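Workshop > Notebooks > Chores bench > Parcel sorting

April, entry started 9.40

Took over the bench from Sohail, who has gone back to the laundry rig. His notes stop at the point where the fingers were re-gloved and the wrist camera was reseated. I have carried on from there and not redone his calibration, apart from the thumb, which was closing early.

The question on the board is still the one Ifeoma wrote up at the start: can a machine do the dull jobs in a house or a small shop yet, and which ones. We have answers of a sort for wiping (yes, if the surface is flat and somebody else has cleared it) and for folding towels (yes, slowly). Parcel sorting was meant to be the easy one. A shop the size of the one Uzor supplies has a person doing it at the end of a counter between customers, and that person does not think of it as a skill.

The task as agreed with Dekum: parcels and flats arrive on the table in no order, the hand picks one, the system reads whatever is on it, decides whether it is sound or damaged, and puts it in the right bin. Bins are marked by hand because that is how the shop does it. Felicidad was firm on that. If we print neat square labels for the machine we have tested our printing.

Setup this morning: Varkska controller, old firmware, the new one drops the grip force log. Five-finger hand, black knitted glove. Lights as they were. Blinds left up, which I regretted later.

10.25

First batch was small flats only. Picking off the wood-grain top is poor when the label sheet is lying properly flat. The fingertips skate. The knitted glove helps with boxes and does very little for paper — it will drag a sheet but it won't get under one. Ikechukwu's trick of dragging the sheet to the table edge and pinching it there works, but it needs clear space at the edge, and the bins take up most of that.

Tried moving the bins back. Then the arm has to reach over the first bin to get to the second and the elbow complains. Moved them forward again.

Eight attempts at flats on the open table, two clean picks. The other six ended with the sheet turned round or pushed away. I stopped counting after that, as the point was made.

11.10

Went through the wrist camera view to see why the reader was giving nonsense for the damaged bin. It had been returning an empty string, then "spaced", then an empty string again.
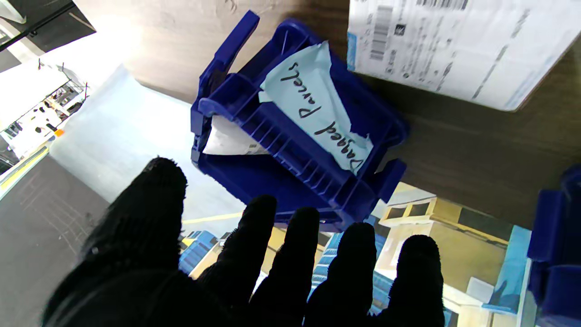

Wrist view, hand open under the damaged bin. Note says "Damaged Parcels", upside down from this side.

So the note is readable to a person with a slight tilt of the head. The reader tries upright and quarter turns, but the writing runs on a diagonal and the paper is crumpled, so none of its tries fits. I flattened nothing and moved nothing. Nnamdi has a version that hunts for the line of the writing first and turns the crop to suit. Loaded that at 11.30 and it gave the right words on the third go, and then most of the time after that, except when a fingertip crossed the first word.

The second thing I took from the view is how much of it the hand uses up. With the fingers spread, the lower half is nearly all glove. The detector is working with what shows between the fingers and above them. We have talked about the wrist camera as though it sees what the hand is about to touch. At this angle it sees the hand, and then whatever is left.

The third thing is the label sheet beside the bin. There are two barcodes on it in view, one down near the left side and one along the top that isn't all in shot. The scanner software takes the first code it can decode and stops. If it takes the wrong one it will report a perfectly good read of the wrong thing. Asked Nnamdi to have it return every code it finds and let the next step choose. He says that's a small change. Written down here so that I can check.

12.15

Bright patch. The window side is washed out, the shelving at the back has gone nearly white, and the big pale sheet on the left is not much better. The exposure settles on the dark glove, and everything behind it suffers. Dropped the blinds halfway. Better for the camera, gloomier for me. A shop isn't going to manage its blinds to suit the machine, so I have put this down as a fault of ours to fix and gone back to blinds up for the afternoon.

There is also the printed picture with the buildings on it, which comes through between the fingers. The segmenter called part of it a parcel more than once. It has straight edges, windows in rows and a few straight coloured lines, so I can see how it got there. I left it in place. Real counters have leaflets and calendars and box lids all over them.

13.50

Back from lunch. Bin handling, which nobody had asked for but which the job needs, as full bins have to go somewhere.

The blue bins have a tab sticking out that makes a decent handle. Approach from below with the hand open, bring the fingers up, close on the tab. With the bin empty or nearly so, this is the best thing the hand does. I ran it until I was bored and had one slip, when the thumb landed on a ridge in the ribbed wall and rolled off.

With weight in the bin it's another matter. Put in a 2,000 g bag of sand from the Cladumach box and the tab grip held, but the bin swung and tipped its opening towards the camera. Loose paper slid to the low side. If the note is one of the loose papers, the bin has now lost its own label. A person would clip the note to the rim or stick it on the outside. Then again, the person in the shop didn't, and we said we would work with what the shop does.

Talked this over with Felicidad. Her view is that there are two tests here and we should stop mixing them. One is whether the machine can do the job as found. The other is how little you would have to change for it to do the job well. Taping the note to the outside of the bin costs a shop nothing. I agree, and have started a second column in the log for it.

14.40

Damage judgement. I had been putting this off.

Used the tray of mixed parcels that Ikechukwu made up, with crushed corners, one split seam, one that has been re-taped and is perfectly sound, and a padded envelope that looks terrible and always did. The classifier gets the crushed corners. It calls the re-taped one damaged every time. It calls the padded envelope damaged or sound depending on which way up it lands.

I tried it myself with a timer running, and I hesitated over the padded envelope as well. Then I squeezed it and knew. That's the part we are missing. The hand has force readings in every finger and we use them only to decide when to stop closing. Squeezing is information. The split seam gives under the thumb in a way a sound box does not, and it would show up plainly in the log if anyone looked.

Pulled the force log for the last run to see. 397 rows, one of the columns mislabelled (ring and little finger swapped, Sohail please note). Even so, the split box stands out. The re-taped one looks like any other box. I would trust those curves over the picture.

15.30

Full runs, start to finish, mixed parcels, no flats. Both bins in place, notes as found, blinds up.

Run 1: stopped. Arm reached for the printed buildings.
Run 2: finished. One sound parcel in the damaged bin, the re-taped one.
Run 3: finished, same mistake.
Run 4: stopped. Reader lost the note behind a finger and the system waited for a label it could not see. It would have waited until evening.
Run 5: finished, no mistakes. The padded envelope happened to land well.
Run 6: finished. Re-taped one wrong again.
Run 7: stopped by me. A box went in on its end and propped against the rim, and the next one would have gone on the floor.

Each finished run took about 7 minutes. Timed myself doing the same tray and I was done before the arm had placed its second box. Speed was never the test, but it ought to be written down somewhere, as people ask.

Run 4 needs a proper fix. Once the system has read the note it should remember which bin is which and only look again if the bin has been moved. It reads the label afresh before every drop at present, because at some point we thought that was safer. A person reads it once in the morning.

16.20

Ifeoma came by for the last part and asked for a yes or no for the Dekum call. I gave her this:

Boxes into marked bins, with someone in the room: nearly. Flats off a table: no. Deciding what counts as damaged: no by camera alone, perhaps with touch. Carrying the bins away when full: no, or only if the papers in them don't matter.

She wrote "nearly / no / perhaps / no" on the board, which I suppose is a fair copy. She also pointed out that the towel result looked much the same at this stage and we now call that one a yes.

On the larger question, my own opinion, for what it's worth to whoever reads this next. The picking and placing is further along than I expected in January. What holds it up is all the small stuff round the edges of the job: a note written in a hurry and dropped in at an angle, a sheet lying flat, a second barcode, the sun. Most of it could be dealt with one item at a time. I don't know how many items there are.

To do

Nnamdi: all barcodes returned, not the first only. Keep the turned-crop reader as default.
Sohail: swap the two finger columns back. Early thumb closing, please check my fix, it is a fudge.
Ikechukwu: more sound-but-ugly parcels for the tray. A few that rattle, if possible.
Me: bin memory. Try a bare fingertip or a rubber thimble over the glove for flats. Ask Uzor whether their counter has a raised lip, as that rules out the edge trick altogether.
Felicidad: wording for the second column.

Glove left on the hand. Arm parked, controller off at 16.55. Sand is back in the Cladumach box but the bag has a small hole in it, so lift it from underneath.

3 comments
1 share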